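Centre de support Skimitz
Ticket 597
Objet : arrêt de protection répété du bras gauche lors du déchargement du lave-linge
Produit : manipulateur à deux bras Moges
Site : atelier d'essais Flenico
Priorité : élevée
Statut : en observation

Description de l'incident (exploitant)

Depuis la mise à jour installée en juin, le bras gauche se met en arrêt de protection au cours de la tâche « tambour vers panier ». Le défaut survient pendant l'approche de l'ouverture, avant toute saisie de linge. Le message affiché est « couple articulaire hors limite, axe 4 ». Le bras droit ne signale aucune anomalie. Sur 40 cycles lancés à vitesse nominale, 4 ont été interrompus de cette manière. Le redémarrage du contrôleur permet de reprendre le travail, sans empêcher la réapparition du défaut.

L'exploitant précise qu'aucune personne ne se trouvait dans la zone lors des arrêts et qu'aucun dommage n'a été constaté sur la machine.

Première réponse du support, 9 h 20

Nous accusons réception de votre demande. Dans l'attente du diagnostic, nous vous prions de limiter la vitesse des deux bras au mode réduit et de ne pas acquitter le défaut à distance. Veuillez également nous transmettre le journal du contrôleur ainsi qu'une vue de la tâche prise depuis la caméra de tête.

Complément de l'exploitant, 11 h 05

Le journal a été déposé sur l'espace d'échange. Le panier est posé au sol devant la machine, conformément à la fiche de poste, et n'a pas été déplacé entre les cycles. 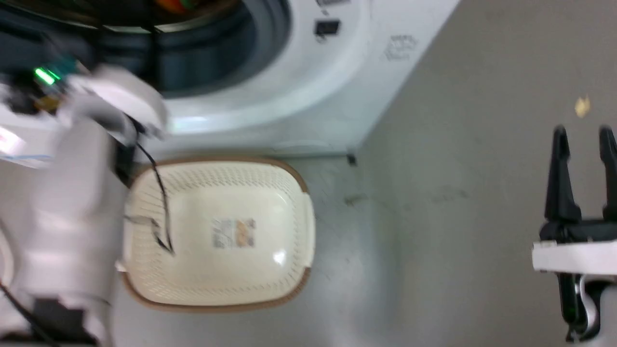 Le mode réduit est actif depuis la réception de votre message. Un arrêt supplémentaire a néanmoins été enregistré, avec le même code et sur le même axe.

Analyse du support, 14 h 40

L'examen du journal fait apparaître une montée progressive du couple avant chaque arrêt. Ce profil ne correspond pas à un choc contre le hublot, qui produirait une pointe brève. Deux hypothèses sont retenues :

1. Tension du câble externe du bras gauche en fin d'extension. Le cheminement en boucle libre laisse au câble la possibilité de s'accrocher au bord du panier.
2. Paramètre de charge utile erroné après la mise à jour. La valeur relevée est de 2,000 kg, alors que la configuration précédente ne comportait aucune charge déclarée à vide.

Actions demandées

Mettre le manipulateur hors énergie et consigner l'alimentation avant toute intervention.
Contrôler la gaine et les connecteurs du câble sur toute leur longueur.
Fixer le câble le long du bras avec le kit de guidage Lalano, en conservant le rayon de courbure prescrit par la notice.
Restaurer le fichier de charge utile antérieur à la mise à jour.
Relancer la tâche à vide, en mode réduit, avec un opérateur à portée de l'arrêt d'urgence.

Retour de l'exploitant, 16 h 30

Le câble ne présente pas de coupure. Une trace d'usure superficielle a été relevée sur la gaine, près de l'articulation supérieure. Le guidage est posé et le fichier restauré. La série de contrôle s'est déroulée sans arrêt.

Décision du support

Les deux corrections ayant été appliquées simultanément, la cause ne peut être attribuée avec certitude à l'une ou à l'autre — le ticket reste donc ouvert. Le retour à la vitesse nominale est subordonné à une seconde série de 40 cycles en mode réduit. Le câble usé devra être remplacé avant cette reprise. Référence de la pièce à confirmer par le service des rechanges.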